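Purndale Reloadable Store Card: Four Months of Use

The Purndale card is a reloadable gift card that works at a group of stores instead of a single one. It comes in plastic, sent by mail, or as a code for the phone app. I bought the plastic version in March, loaded it three times, and used it as my main way of paying for clothes and household goods through the end of June. My sister-in-law, Shahla Talebi, used the app version over the same period, and her results are included where they differ from mine.

Setup

The card arrives inactive. Activation takes a serial number from the back and a six-digit code from the paper carrier. The code is printed in light gray on white and is hard to read under a lamp. Keep the carrier. Balance recovery on a lost card requires that same code, and the support line will not look it up by name or address.

The first load must be made by bank transfer or debit card. Credit cards are accepted from the second load on. The website says this only on the payment page, after the amount has been entered.

Fees

There is no monthly fee for the first year. After 12 months without a purchase, $2.50 per month comes off the balance. A reload does not count as a purchase, so a card that is topped up and left in a drawer will still be charged. Replacement of a lost plastic card is $4. The app version has no replacement fee.

Points

Each dollar spent earns one point. 3,000 points convert to a $30 credit, so the return is one percent. Points can be converted only in full blocks of 3,000, and they expire 18 months after they are earned. At the end of June I had 614 points. At that rate I will reach the first block shortly before the oldest points would be lost. A household that spends less than I do should treat the points as worth nothing.

Shahla's app account showed points within an hour of each purchase. Mine took two to five days, and one purchase was missing until I sent in the receipt.
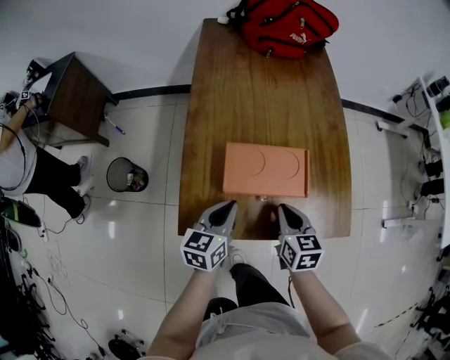
Where it works

The store list has 33 names. The ones I used were Muretow for clothes, Babaei for kitchen goods, and Neviva for shoes. All three took the card at the register without trouble. Online was less even. Muretow and Neviva have a gift card field at checkout. Babaei does not, and the card has to be entered as a debit card with the billing zip code registered at Purndale. If no zip code has been registered, the payment is declined with a general error message.

Sale prices and coupons are not affected by the card. I used it during the Muretow clearance with a 20 percent coupon and both discounts were applied before the balance was charged.

Split payment

Small leftover balances are the usual problem with gift cards, and Purndale handles them fairly well in person. The cashier has to be told the exact amount to take from the card, and the rest goes on cash or another card. Online, only Neviva allowed a split. Muretow refused any order larger than the balance.

A remaining balance under $5 can be paid out to a bank account on request. I tested this with $3.18. The form is two pages, and the money arrived in nine days.

Returns

Refunds go back to the card, never to cash. This was true at every store I tried. A refund to the plastic card took six days. Points earned on the returned item are removed the same day, which for a short time makes the account look worse than it is.

Support

I contacted support twice. The phone wait was 22 minutes the first time and 9 the second. The second agent, Marjan Mirzaei, found the missing purchase quickly and corrected the points during the call. Email went unanswered for a week and then produced a link to the help page.

Plastic or app

The app version is the better product. It posts points faster, shows the balance without a phone call, and costs nothing to replace. The plastic card makes sense as a present for a person who does not want another app, provided the carrier is handed over with it.

Rating: 3.5 out of 5 for the app, 2.5 out of 5 for plastic.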